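2026-05-27

Bench top finish, second round of test boards

Carrying on from the September notes, where we stripped the old varnish off the long bench and then argued over what to put back on. The varnish had gone yellow at the window end and was lifting wherever anyone clamps, so no more varnish. It will be an oil or an oil and wax mix. Today was the second set of boards.

Boards are maple offcuts from Ullwood, all out of the same plank, planed and then sanded by hand. Aslı Erdem did the sanding and went one grit finer than I would have. She says the coarser boards from round one held dirt in the grain and she is right, you can see it on the one we left by the sink. Against that, the finer boards take up less oil on the first coat. I wiped the surplus off sooner than last time to stop it going sticky.

Three finishes on test:

Surkholm hard oil, batch 2456
Harahap wax oil, batch 3792
Plain boiled linseed from the shelf, no batch number on the tin, opened last year

I left the Hemetti out. It did well enough in round one but the smell hung about for days and people eat their lunch in that room.

Each board has a bare strip at one end, masked off, so there is always raw wood to compare against. Round one didn't have this and we ended up guessing. Board letters are pencilled on the back under the masked part. Do not write on the front, the oil drags the pencil.

Humidity in the room was 60 per cent when I started, which is higher than I wanted. Window shut, door shut, extractor on low. Linseed will be slow in this. The other two have driers in and should be less fussy.

Coats: Surkholm and Harahap two each, linseed 4 if we can stand to wait that long. First coats went on this morning in the order listed. Notes while they were still wet:

Surkholm spreads thin, goes a long way, brings up the grain without much change of colour. A bit patchy at the knot on board B. I put more on there and it sank in again.

Harahap is thick and needs warming in the hand before it will move. It wants a pad, a brush leaves ridges. Slightly milky in the tin but clear on the wood.

Linseed turned everything a shade darker straight away. Expected. Fine on an oak bench, less so on one where you want to see small dark screws. 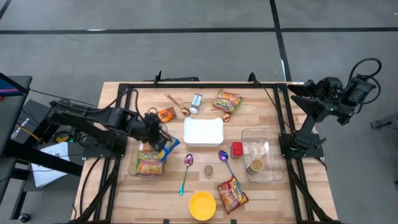
Light wooden butcher-block table on the grey concrete floor.

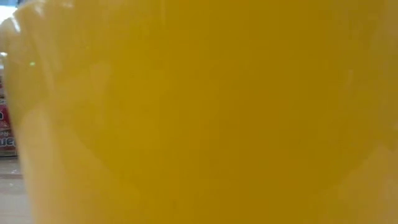 For the stain tests I want to keep to the same list as before so the rounds can be compared: cold tea, machine oil, ketchup, water under a glass. One hour each, then wiped with a dry cloth, then looked at again the next morning. Round one also had marker pen but it beat every finish we tried and told us nothing, so I have dropped it.

The water ring is the test I care about. On the September boards the wax finish went white under the glass and stayed white until somebody rubbed it with more wax. If Harahap does the same I would sooner have Surkholm and put up with the patchiness, or try a thinned first coat to even it out. Aslı prefers the feel of the wax and thinks a white ring you can rub away is better than a dark one you have to sand out. Fair point. We will see what the rings look like before having that argument again.

Also need to check the clamp marks. Scrap block under a G-clamp, done up hand tight, left overnight, on one board of each. Not before the boards have had a full week.

Rags: all of today's linseed rags are spread flat on the rack outside, not in the bin. The last lot were found in a heap behind the pillar drill — please don't, they heat up by themselves. If they have to come in because of rain, put them in the lidded metal tin with water over them.

Things to get: more lint-free cloth, a second tin opener (the old one chews the rims and then the lids don't seal), masking tape in the wider size. The narrow tape let Harahap creep under on board D, so its bare strip is narrower than the rest. Still usable.

Second coats tomorrow if the first ones are dry to the touch. If the linseed is still tacky leave it alone and do only the other two. Tin lids are wiped and knocked down, Surkholm is stored upside down to keep the skin off.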